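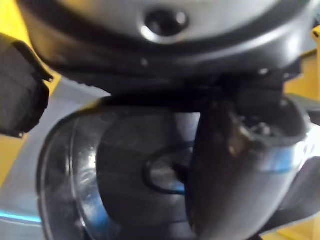
Silver housing with a black lower band and a round recessed hole.

Sornelcombe were a four-piece surf and garage band from Kurkdale, and I'm writing this entry as someone who saw them far too many times (23, if my ticket stubs are complete). They started out as a school covers group, playing mostly instrumentals, and only added vocals when the drummer admitted to being able to sing. The voice was rough but it suited them, and from then on roughly half the set had words.

Their first single, "Malo," came out on the tiny Humphreys label in a pressing of 1000 copies. It's a fast, twangy thing in a minor key, with a tremolo guitar part that everyone in town seemed to be learning that summer — me included, badly! The B-side is slower and has an organ on it, borrowed from the chapel next to the rehearsal room. I've always liked it better.

The only album, "365 Nights," followed in January. It was recorded live in one room, and you can hear the bass amp rattling the snare on the quiet numbers. Humphreys wanted those takes redone, the band didn't, and the rattle stayed. Some 20 songs were put on tape, with 12 making the record. The leftovers have gone around on homemade cassettes ever since, usually with the titles wrong (the one everybody calls "Harbor Song" is really "Low Road").

Touring was never their strong point. They did a short run of support dates, came home with a broken van, and went back to their regular spot in Kurkdale. The bass player left soon after to join a country group, and the others carried on as a trio for one more winter before splitting up. Two of them still play together at weddings, and they'll do "Malo" if you ask before the buffet opens.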